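Brutitz parallel gripper, bench kit - review
Posted Oct 4, 2021

I bought two of these in February for a two-arm cell in our shared workshop. The kit was 547 for the pair, plus 257 for the Rerkelby cable set. The job is toy sorting: pick a small car off the table, put it in a tray, repeat.

Mounting took one evening. The bolt pattern matched our wrist flanges, but the supplied screws were too long and I swapped them for shorter ones. The manual skips the homing step. Run it before you set any limits, or the jaws close past zero and fault. 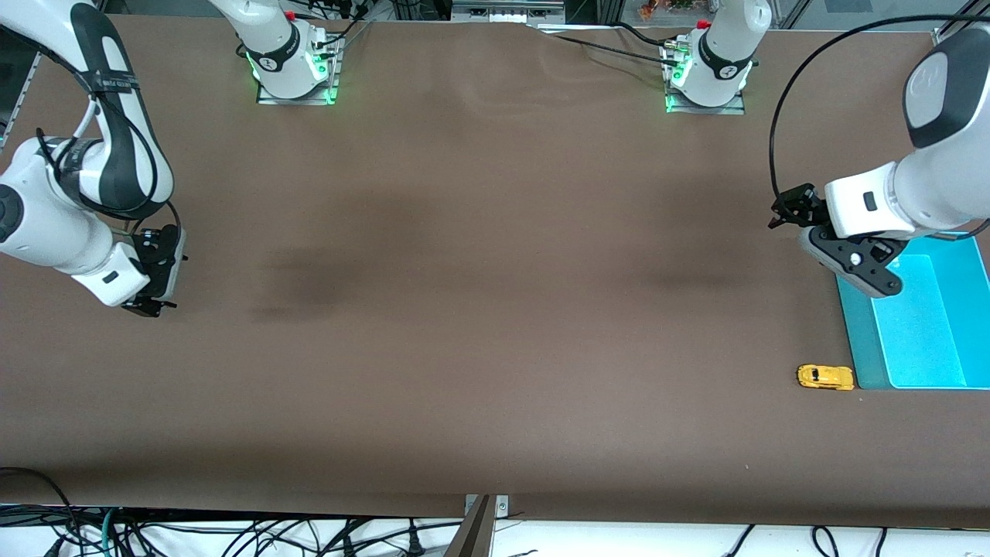 Grip on die-cast bodies is good at low force. Glossy paint slips if you approach at an angle, so I come straight down and close slowly. After 800 cycles the fingers showed no play I could measure. One unit dropped its connection at cycle 743 - a loose plug, fixed with a cable tie.

The Kaushik driver works and is poorly documented. Gulten's is better written but does not report jaw position, and I need that to detect a missed pick.

Pros: repeatable, easy to mount. Cons: stiff cables, thin manual, wrong screws. Four out of five.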